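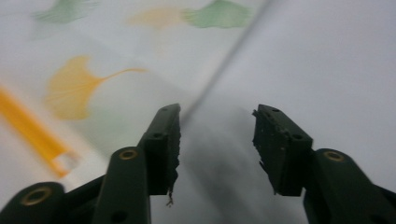 When should frayed jaw padding on a gripper be withdrawn from use?

Last updated: 2019-04-12

Ileana Stoica
Clarnville

I am responsible for the written procedures of a small workshop in which hand-held grippers are used on household fabrics, mainly printed cotton and bed linen. Our present rule states only that finger padding shall be replaced "when worn". Two members of staff have read this in quite different ways, and I should like to put a proper limit in its place.

The gripper in the photograph is typical of the matter in dispute. The inner faces of both jaw tips have become ragged, and a thin, light-coloured strand hangs from the left one. One colleague regards this as ordinary wear and would continue. The other would withdraw the tool at once, on the ground that loose material may be left on the cloth or may catch in it. The log shows 412 closures since the last entry in the padding column, but I am not certain that the column has been kept faithfully.

I should be grateful for advice on three points. Is there a recognised number of closures after which padding should be changed? May a hanging fibre be trimmed, with the tool returned to work? And should recordings made with padding in this state be kept, marked or set aside?

Breswood Handling Desk

We are not aware of a single figure that could be applied to every gripper and every padding material, and we would advise against copying one from another site. The instructions supplied with the tool take precedence. Where they are silent, the workshop should set its own limit and record how it was reached.

Our own procedure provides for a visual check at the start of each shift and a full inspection every 1,250 closures. Padding is replaced at 3,000 closures whatever its appearance. It is replaced earlier if any of the following is found:

- a tear or missing piece longer than 3 mm on the gripping face;
- padding that lifts from the jaw when pressed lightly with a fingertip;
- any strand or fragment that hangs free after cleaning;
- a visible difference in thickness between the two jaws.

Both pads are always changed together. If only one is renewed, the jaws may no longer meet evenly, and the closing position must then be checked twice.

With regard to trimming, the first step is to establish what the strand is. It may be a part of the pad, or it may be lint picked up from the cloth. A photograph will seldom settle this. Lint should be lifted away with tweezers and the tool may continue if the pad beneath is sound. If the strand is attached to the pad, we do not permit cutting as a repair. On the state of the edges alone, we would withhold this tool until the faces had been measured.

Recordings need not be discarded. They should be marked with the condition of the padding, and the person who uses the data should decide. A change of pads should likewise be entered, with the closure count, so that earlier and later work can be told apart.

m_cozma

Agree with most of the above. I would only say that a count is of little use if the column is not kept. Ours was not. We now write the fitting date on a label on the storage box, and a tool without a label is not issued. Fabric wears pads more gently than cardboard does in my experience, so keep separate limits if you handle both.

padkeeper

Just change them. Pads are cheap.

Comments

Ileana Stoica: My thanks to all. The tool has been withheld and the draft rule will follow the Breswood list, with a lower inspection figure for the first month. It is to be reviewed in May.

T. at Nalora: Please add the fixings to the inspection. A loose finger wears its pad on one side, and new padding will not cure that.

Breswood Handling Desk: We accept the point above. Our check sheet has a separate line for pivots and fixings, which ought to have been mentioned.

linenroom: Does the 3 mm limit apply to the length of the tear or to its depth?

Breswood Handling Desk: To the length. Any tear that exposes the jaw beneath is a reason for replacement at whatever length.

Related items

Keeping a closure log for shared tools
Cleaning jaw faces between fabric types
Marking recordings made before and after a repair
Who may return a withheld gripper to service?
Storage of spare padding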